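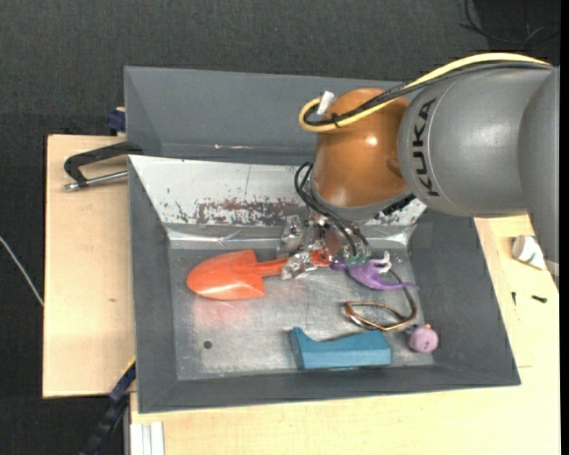
Bench rules for shared arm cells: what do you actually enforce?

gosling_915
Aug 22, 2019

Hi all, long time reader, not much of a poster. I've been asked to write the house rules for our picking cells at Kedstead and I'd like to steal from people who've already had the arguments. At the moment we've got 19 rules on a laminated sheet and I'd bet good money that no one has read past the fourth. Bin picking mostly, mixed small objects, several people sharing the same arms on different shifts.

What I've got so far that I'm happy with: bin clamped before any motion, cable slack checked through the full wrist range, reduced speed whenever a person is inside the line, nothing left on the bench within reach of the arm. The last one is where it kicks off every time. I'm strict about it and I'm told I'm being a pain.

Anyone got a short version that works?

tallowbrook
You are being a pain, but you're right about the clamps! We had a bin creep across the table over a morning and every grasp drifted with it, and it took us ages to twig. Two clamps on different sides now, and we draw a pencil line on the wood round the base so you can see at a glance if it's shifted.

I'd drop the bench rule though. A couple of loose screws on the wood next to the bin never hurt a soul. If your arm is going down there you've got bigger problems than a screw.

Styliani Lazaridis
Sorry, can't agree with that last bit. I look after the cells at Oltance and loose fixings are my number one bugbear. A screw on the bench means a screw missing from somewhere, and I want to know where before the arm moves again. It isn't about the arm hitting it. Ours get a little lidded pot screwed to the back of the table, and if it's not in the pot it's a stop.

On cables, checking the slack is fine but write down HOW. Ours says jog the wrist to both ends of travel with the tool low in the bin, because that's the pose where the loop gets tight. People do it up in free air and call it done. Also look at the cable ties while you're in there, they chew into the jacket if somebody's been heavy handed.

tallowbrook
A stop for one screw? We'd never get anything picked. Our lot are in and out of the gripper all day changing fingertips, of course there are screws about.

Styliani Lazaridis
Then that's when they go in the pot :)

mardle1812
Can I put in a word for the fingertips? If you use any sort of foil or tape wrapping on the fingers, give it its own line on the sheet. We say check it at the start of each shift and rewrap if there's a lifted edge. It used to be "as needed" and as needed meant never. Same goes for tape inside the bin, it rucks up where it meets the floor and thin objects get under it.

And agree an object list! We had people chucking in whatever was on their desk, then wondering why the results from March didn't match anything later. Toys are great for this, all daft shapes, spades and animals and so on, but write down which ones. Stringy things want a separate note as they snag on the tool.

gosling_915
This is brilliant, thank you. The jog-it-low thing is going straight in. I hadn't thought of the tape at all.

Where do people stand on who signs it off? We use the Gosulex checklist app and everybody just ticks the lot in one go.

tallowbrook
Paper, on the cell, with a pen on a string. Chou who runs our evening shift makes you write the wrist angle you jogged to, so you can't fill it in from the kettle.

Styliani Lazaridis
Paper for us too. And keep it to one side of A4 or it'll end up like your 19. I'll dig ours out and send it over, but be warned, the pot is on it.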